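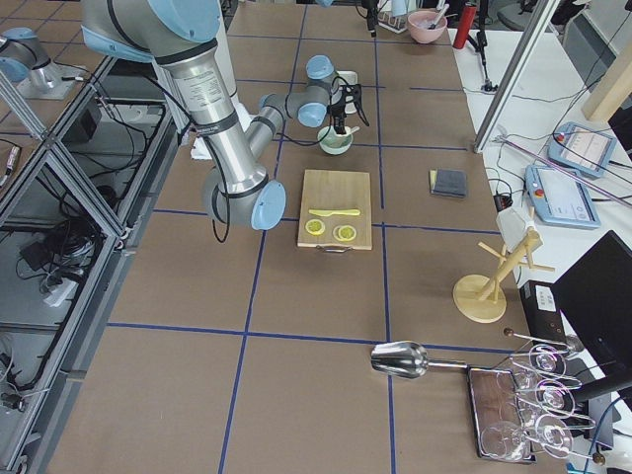

Two weeks of gripper comparison finished on Thursday, and I am writing up the numbers before I forget which fault belonged to which unit. The candidates were the Husar, a parallel two-finger design, and the Kitora, which has linked fingers and closes in a shallow arc. Both went on the same arm with the same wrist camera and the same controller firmware.

The task set was kitchen handling: lift a utensil out of a small bowl, pick up a knife lying flat, move a lemon slice, carry a stemmed glass by its foot. Each gripper got 100 attempts per task. Start positions were set out against the blue tape grid, one object per rectangle, and reset by hand after each attempt.

Utensil from the bowl: Husar 63, Kitora 88. The bowl is small and the rim gets in the way. The Husar opens wide and parallel, so the outer finger touches the rim before the inner one reaches the handle. Tilting the wrist by 14 degrees cured most of this but cost reach at the far side of the grid, where the elbow drops low and the cable loop starts to brush the surface. I have since retied the loop higher up the link.

Knife: Husar 91, Kitora 79. The arc is the problem. The Kitora's fingertips rise slightly as they close, and on a thin handle lying on a board that small rise is enough to miss. Elif Naz Sönmez wrote a compensation move that lowers the wrist during closing. It helps, but it has to be tuned again whenever the fingertip pads are changed.

Lemon slices: both poor. I stopped recording after the first batch and will try softer pads from Trastitz.

Glasses: no useful difference. Failures came from the camera losing the edge of the clear foot, and neither gripper can be blamed for that. Ilgın Kurtuluş suggests a second light at a low angle, and I have one on order.

Wiring: the Husar needs its own 24 V feed and a separate signal cable. The Kitora takes both through the wrist connector. Swapping from one to the other takes me 14 minutes, most of it cable ties.

For now the Kitora stays on the left arm and the Husar goes on the right. The Plarkmont controller accepts a different tool file for each arm, though it forgets the payload setting on restart, so check that first if the arm sags when you release the brakes. Raw logs are 990 MB zipped; email me if you want them.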